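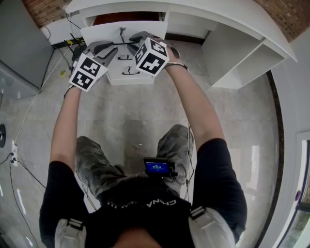
Fidon DP-20 Submersible Dewatering Pump: Review

November 1, 2018

The DP-20 is a single-phase electric submersible pump sold for clearing excavations, footing trenches and flooded crawl spaces. We ran one through October on a foundation job with a high water table and clay soil. Before that we had been using a Bredari trash pump of similar size, and it serves as the comparison in this review.

What comes with it

Pump, 20 feet of power cord, a threaded discharge fitting, a hose clamp and a float switch that ships unattached. The float switch bracket takes two screws. No hose is included. The manual covers wiring, oil checks and seal replacement, with a parts diagram on the last page that is printed too small to be useful on site. A larger version can be downloaded.

Setup

The discharge fitting is 2 inches and accepts standard lay-flat hose. The supplied clamp slipped once under load on the second day and we replaced it with a heavier one. The lifting handle is part of the top casting and has enough room for a gloved hand or a rope. Do not lift the pump by the cord. The strain relief looks adequate, but it is the first thing to fail on most pumps of this type.

We set the unit in a perforated bucket surrounded by washed stone. Clay will pack around the strainer of any pump placed directly on the trench floor, and this one is no exception. With the stone in place, we cleared the strainer twice during the month. When we tried it without stone for one shift, the flow dropped off before lunch.

Flow

We measured output by timing the fill of a tank of known volume. At low lift, with a short straight run of hose, the pump moved 2,521 gallons in an hour. With the outlet raised to street level and two bends in the hose, the figure was 887 gallons in the same period. The drop is larger than the chart in the manual suggests. Part of it is our hose, which is old and kinks at the second bend. Anyone working in a deep cut should size up or plan for two units.

The Bredari did better at height and worse near the bottom of the pit. It leaves several inches of standing water before it starts to draw air. The Fidon got down to less than an inch with the float switch tied up, which matters when a footing has to be inspected the same morning.

Solids

Rated for soft solids only. Fine sand and silt passed through without trouble. Pea gravel did not. One piece lodged against the impeller and tripped the breaker. Removing the base plate takes 4 bolts and a hex key, and the impeller was undamaged. The wear plate showed light scoring by the end of the month.

Float switch

This is the weak part of the product. The tether is short and the bracket can only be mounted on one side, so in a narrow sump the float rests against the wall and stays on. The pump ran dry for part of one night as a result. The thermal cutout worked and the motor restarted after cooling, but we have used a separate Narnberg float on a piggyback plug ever since. If you are buying the DP-20 for unattended use, add the cost of a better switch.

Noise and heat

Quiet when covered. When the water drops below the motor housing it gets louder, with a noticeable hum through the hose. The housing was warm after a full shift and never too hot to touch, apart from the dry run mentioned above.

Parts and service

Seal kits and impellers are stocked by Betancur, where we bought the pump. The seal kit arrived in three days. The wear plate is sold only with the base plate, and the pair is overpriced for what should be a consumable. The oil chamber plug was overtightened from the factory and needed a long wrench.

Who should buy it

Small foundation and utility crews with shallow trenches and an attended site. It is light enough for one person to move and drains closer to the floor than anything else we have used at this size. For deep excavations, gravel or overnight running, the Bredari is still the one we load on the truck.

Rating: 3.5 out of 5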